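Pre-trial safety checklist with comments: Brusta handheld gripper kit

Kit under review: Brusta handheld gripper, wearable capture harness, wrist marker set, charging brick
Supplier: Dririne
Reviewed for: Csonka workroom, second floor
Date of inspection: 21 May 2023
Status at close: passed with conditions, see the end

Scoring is OK, FIX or NO. OK means I would hand it to a new starter. FIX means I would hand it to a new starter while standing very close. NO means it goes back in the foam.

Section A. Unboxing and paperwork

A1. Contents match the packing list. OK
Everything on the list was in the case. The case also contained a second, slightly different list, which I have chosen to ignore.

A2. Manual supplied in English. OK
It is in English. The chapter on cleaning is in English the way a ransom note is in English, but the meaning comes through.

A3. Serial numbers on grippers match the warranty card. FIX
One digit is off on the left unit. Dririne says the card is wrong and the gripper is right. I have asked for that in writing, and for a new card.

A4. Emergency contact on the lid. OK
It's a sticker, and the number gets you a person. I called at lunch to check and the person seemed surprised too.

Section B. Gripper, powered off

B1. No cracks, burrs or sharp edges on the body. OK
There is a mold line under the trigger that you notice after an hour. It won't cut anyone. It will be mentioned.

B2. Fingers open and close freely by hand. OK
Smooth on both units. The right one has a faint click at full open, present from the first day and no louder since.

B3. Pinch points labeled. NO on delivery, FIX now
The old Oden units had a yellow triangle by the finger hinge. The Brusta has a tasteful gray logo. We have added our own triangles, which are ugly and can be seen from across the room.

B4. Fasteners tight. FIX
Two screws on the left marker plate took a quarter turn. Add to the weekly check. Do not use the driver from the kit, which is made of something close to cheese.

Section C. Harness and wearables

C1. Straps adjust to smallest and largest wearer. OK
The largest wearer reports that it fits. The smallest wearer reports that it fits if you tuck the spare strap in, so tuck the spare strap in.

C2. Quick release works with one hand. OK
Tested left-handed and right-handed, seated and standing. Anyone who can't find the buckle without looking should practice until they can.

C3. Gloves in good condition, correct size. FIX
Cuffs are color coded by size and the chart for the colors is on page 7 of the manual. Photocopy it and tape it inside the cupboard door.

C4. Nothing on the wearer can snag. FIX
Lanyards off, hoodie strings in, long hair tied back. Rings were discussed at length. Rings are off. 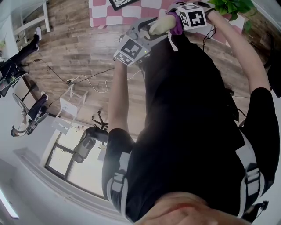 Section D is the one I would pay the most attention to if you are thinking of buying. The Brusta is sold as a kit you can put on and use anywhere, and as far as the gripper goes I agree with that. The trouble is the floor underneath it. An operator with the thing in hand is looking at the fingers and has no interest at all in their feet, so every cord becomes somebody's problem. We had a black power cable running diagonally over the boards to a white power strip, a white cable coming off the strip in a tangle, and another thin one dangling near the wrist cube. None of that is Dririne's fault, but the quick start sheet could spare it a line between the two pages about choosing your language.

Section D. Work area

D1. Cables clear of the standing area. NO, then FIX
Power strip to go against the wall. Long runs under cable cover. Coil the slack before the session, and coil it properly – a heap is not a coil.

D2. Rugs and mats flat. FIX
Any rug used as a work surface gets tape at the corners. Walk around it, not over it.

D3. Rolling chairs parked. FIX
Park them out of reach of an operator stepping backward. If someone is sitting in one, they stay put until the operator has finished the take.

D4. Breakable items allowed only if they are part of the task. OK
Glass in picture frames counts as breakable. So do plant pots.

D5. Lighting even, no glare on the markers. OK
Window blinds at half on bright afternoons. The tracking sulks otherwise.

Section E. Powered test

E1. Indicator green before fingers are used. OK
Small light, easy to miss in sunshine. Make the operator say "green" out loud. They will feel silly for a day or so.

E2. Wrist cube seated firmly. OK
Push, twist, push. If it moves, reseat it.

E3. Grip cycles without fault. OK
1,063 cycles across both units with one stall, on the left gripper, cleared by a restart. Logged and sent to the supplier.

E4. Surface temperature after a long session. OK
Warm. More than 2 hours in one stretch is not recommended, mainly on behalf of the forearm.

Result

Passed with conditions. Before general use: corrected warranty card, triangles on any replacement units, cable cover laid, glove chart up. Next inspection in July, or sooner if anyone drops one – and if you drop one, say so, because the case has a dent sensor and I have a spare form.

Old Oden units stay on the bottom shelf until then. Please stop borrowing their batteries.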